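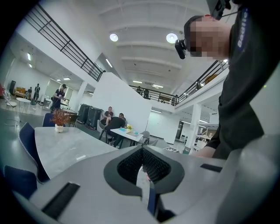
Red drips under the people carrier and the garage quote is 584, is that daft? It's an old Vurach seven seater, automatic, bought last January for 2,645 from a bloke the other side of Drirwood. Found a wet patch on the drive this week, size of a saucer, front end, bit left of the middle. Shoved a folded bit of white card under and the edge came back pinkish red, near enough the colour on the tip of that thin white strip in the photo. So not engine oil I think?? Engine oil on mine is black as anything.

Took it to Hứa Motors as they're walking distance. He had it on the ramp for maybe five minutes and said gearbox cooler pipes, both, plus a fluid change, 584 all in. Didn't show me. I asked if it was safe to drive and he said "short trips" which is no help, school run is short but it's also twice a day and a hill.

Things I've done so far:
– checked the power steering bottle, on the max line, hasn't moved
– checked under the carpet passenger side, dry
– tried to find a gearbox dipstick, there isnt one, or I can't find it

It changes gear fine. Maybe a bit of a thump going into reverse first thing but it has always done that. No warning lights. I've done almost 2,000 miles in it since buying and this is the first trouble apart from a wiper.

Basically want to know
a) is it definately the gearbox if it's red
b) is the price fair
c) can I keep driving it till payday

Cheers, sorry for the rush, typing on a break.

Mohandas Alva
2023-04-21

gearknob_pete

Red could be gearbox or could be steering, a lot of cars use the same stuff in both. Full bottle doesnt prove much with a slow leak, mark the level with a bit of tape and look again in a few days. Some coolants are pink too. Rub it between finger and thumb – oily = gearbox or steering, slimy but rinses off under the tap = coolant. Smell it, coolant is sweet. Don't taste it obviously.

Front and left of middle does sound like cooler pipes on those though. They go rusty where the bracket holds them to the subframe. My sister's did both inside a month.
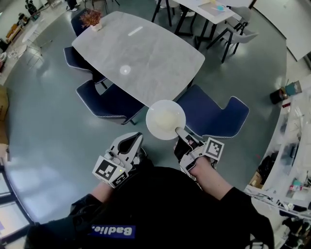

Before you pay anyone find out where it's dripping from, and do it somewhere level with a decent floor. Tarmac is useless, soaks it up and everything looks like one big stain. If you know anyone with a smooth polished floor like the grey-green one in the picture, ask nicely and park on it overnight with clean card down, full width of the car. Then you get separate spots and you can line them up with whats above. Wipe the pipes down first with brake cleaner or you're only looking at old muck.

Don't crawl under it on the car's own jack. Proper stands or leave it.

Price wise, 584 for two pipes and fluid isn't robbery if the pipes are genuine. If he's fitting pattern ones, ask for it broken down – parts, fluid, labour. Any garage should do that without a fuss. And ask to see it on the ramp, he had it up there anyway.

Marsh Lane Mum

had this on ours (same car, diesel), dealer wanted silly money. Went to Vivis on the industrial estate and they cut the rotten bit out and put a new section in with proper fittings, was a lot less. still dry now. worth a phone call. no idea if they're still doing it, they moved units

t.oakes

Going to disagree a bit with pete on waiting. Card test overnight fine, but don't leave it days and days. Automatics with no dipstick don't give you much warning, it'll change lovely right up until it starts slipping and by then you've cooked it. A replacement box is worth more than the car.

What I'd do till payday:

Look at the patch every morning. Same size, ok. Bigger, stop using it.

Any flare between gears (revs go up, car doesn't) or a delay when you put it in drive, stop using it.

Avoid the hill if theres another way round.

Level check is done from underneath with a plug, engine running, fluid at a set temperature. Not a driveway job. Get whoever does the pipes to do it and write it on the invoice, and make sure they use the spec in the handbook, not "universal".

I'd get 3 quotes. Ring round and say "auto gearbox cooler pipes, both, and level set" and give them the reg. Takes ten minutes.

The thump into reverse might be low fluid, might be a mount. Mention it when you book in.

Mohandas Alva

Oily, doesn't smell sweet. Ringing Vivis at lunch, will ask Hứa for the breakdown aswell. Using the bus for now.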